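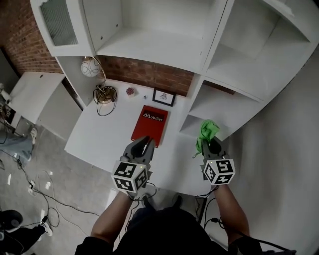
**How many pairs of hand-held grippers should we budget for if two people record at the same time?**

Three pairs. Two are in use and the third waits on the shelf, so that one broken finger does not stop the whole afternoon.

---

**tustard_lab** wrote:

I put this question and answer first because it was asked to me twice by private message. Now my own problem. We must send our equipment list in September and I have money for 28 items in total, small parts included. At the moment I have written:

- grippers, three pairs
- spare fingers, 8 sets
- printed marker cubes, 7 spare
- cables and one powered hub

The tasks are household ones: tidying a desk, picking up a cloth, moving a book. Is something missing? I am also unsure between Cikton and Redura for the grippers. The Redura offer is cheaper, but delivery is up to 37 days.

---

**Sibusiso Potgieter** wrote:

Take the Cikton if you can pay it. We have had both here. The Redura fingers are fine on hard objects, but with thin fabric our people had to pinch two or three times, and these bad attempts cost us hours of sorting later.

Your list has no furniture on it. You want a desk, a shelf and a lamp at least, and they should be things that a normal home has.

---

**korbel_m** wrote:

I do not agree about Cikton. The price difference pays for a whole extra pair. Fabric is a question of the finger pads, and pads can be changed in a few minutes. We bought softer ones from Tu and since then I hear no complaints.

About the marker cubes I agree with the list. Ours get dirty corners, and then the tracking jumps.

---

**Sibusiso Potgieter** wrote:

Pads can be changed, yes, but then you must write them in the budget also. Without them you compare one complete tool with one incomplete tool.

---

**ines_w** wrote:

Please put more money on cables! In our first room they were lying everywhere on the floor and I was stepping over them all day. Longer ones with a clip at the belt are much more comfortable — the arm does not feel the pull.

---

**tustard_lab** wrote:

Thank you all. I add belt clips and two sets of soft pads, and I take one marker cube away to make place. The shelf and desk can go under the room budget, I asked this morning.

For the grippers I will request one pair from each firm on loan before I decide. @korbel_m, which size of Tu pads did you order, the narrow or the wide?

---

**korbel_m** wrote:

The narrow. The wide ones touch each other before the fingers are closed.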